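Why does the sea go in and out?

If you stay by the sea at Kirkirside, you will see the beach change size during the day. This is the tide.

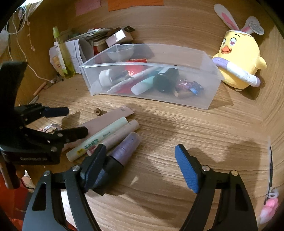 What makes the tide?
The Moon pulls on the sea. The water bulges a little, and the Earth turns under the bulge.

Most beaches get 2 high tides a day — so check the times before you build a sandcastle. 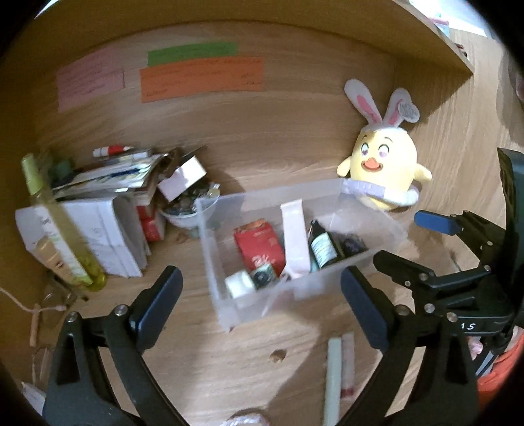
At low tide you can look in rock pools. Go with a grown-up and head back before the water comes in.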